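Research > Student Projects > Tridotura
Filed under: Teaching Robotics

4.2 Handing over the can

By June our club had 18 students and two arms, and I'd promised everyone a go at the handover task, which we'd nicknamed Stusimo.

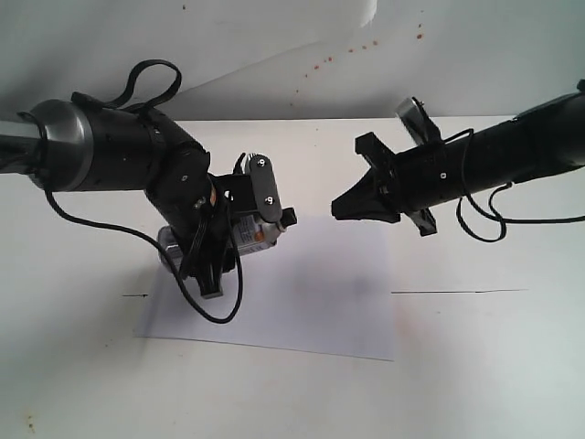 Figure 3. Handover task, two arms.

Handover was the bit I'd badly underestimated! Picking up is forgiving, but passing means both arms have to agree on where the thing is. With the can held sideways in the left gripper and the right one still open and empty, the gap between them is where most of our arguments started - we spent a whole Thursday on approach angles. I logged 200 attempts, and the students labelled every one.

We then gave the wrist view its own section of the logbook.
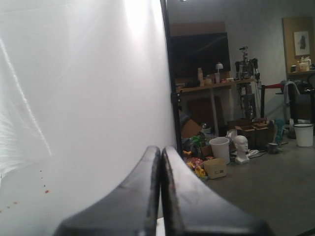 Hrvoje Kos reckoned we should have let the students pick their own angles from the start, and had them write up the misses as well. I've done that with the next group.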